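# Storage and Seating in a Short-Wheelbase Camper Van

Student project report, Hamusitz workshop course
August 25, 2026

## 1. Aim

The task was to redesign the rear living area of a Drustik panel van so that two adults could sleep, cook and eat in it without moving luggage from one place to another each time. The van had a fixed bed at the back and a loose folding table. We were asked to keep the bed width and to stay under a weight limit of 96 kg for all new furniture.

## 2. Starting point

The old layout had been fitted by a previous owner. The bed took up most of the floor, and the space below it could only be reached through the rear doors. Clothes were kept in soft bags on the passenger seat and had to be moved before driving. The folding table blocked the side door when it was open.

## 3. Method

We drew three layouts and marked each one on the workshop floor with tape. Two group members then went through an evening routine in each: making tea, laying the table, changing clothes, making the bed. We wrote down every time something had to be moved out of the way.

Layout A kept the fixed bed and added drawers. Layout B used two side benches that joined to form a bed. Layout C had one long bench and a slatted base that pulled out across the aisle.

## 4. Results

Layout A needed 22 moves in one evening, mostly bags. Layout B needed 8, but the cushions had to be stacked somewhere during the day. Layout C was chosen. It also needed 8 moves, and its cushions stay on the bench.

The bench was built from poplar ply with a lift-up lid in two parts. A single lid was tried first and was too heavy to hold open with one hand. The hinges came from Herrero and were fitted with shorter screws than the ones supplied -- the long ones came through the lid.

## 5. Clothes storage

The front half of the bench holds clothes. We compared folding flat with rolling, and rolling used the depth of the box better. Thick jumpers are still a problem and went in the overhead net.

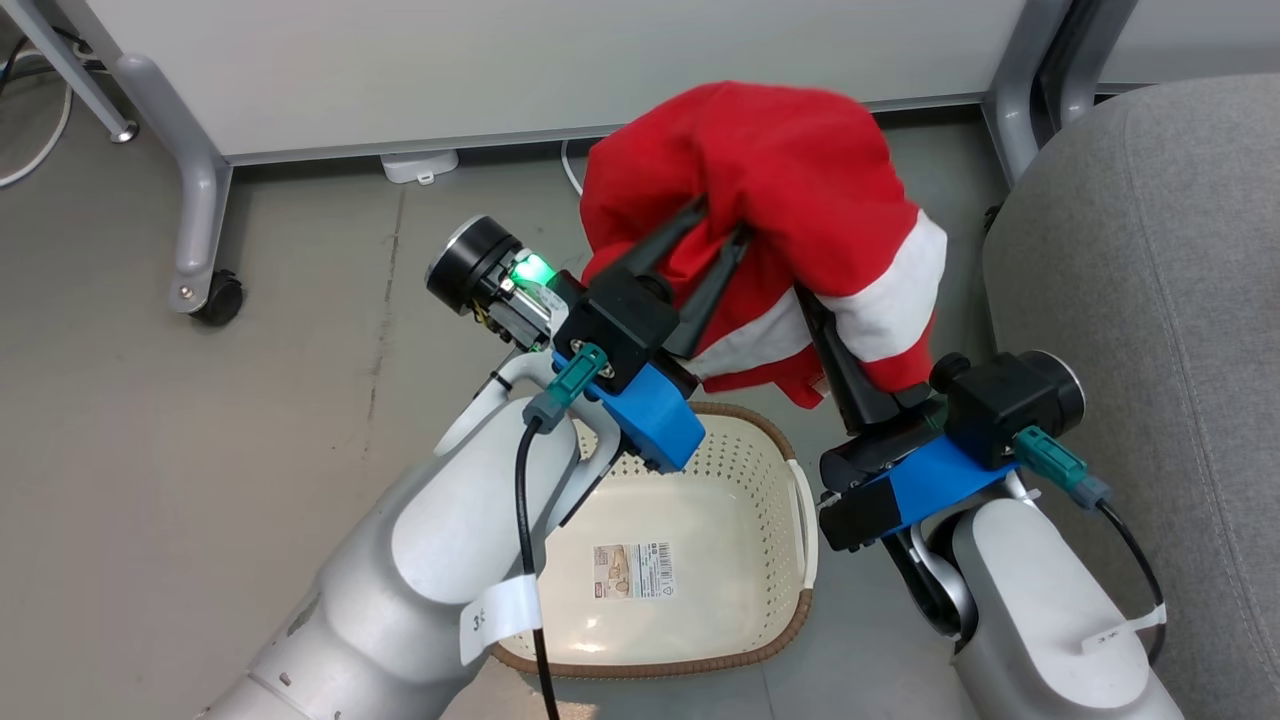 *Fig. 1: Handling a red garment.*

## 6. Road test

The van was driven to Stusgate and back in March with the new bench in place. The slatted base rattled on rough roads until felt strips were glued along the runners. One lid catch came open on a bend and has been replaced with a turn-button.

The table leg is not finished. The present one wobbles at full height, and a wider floor plate is on order.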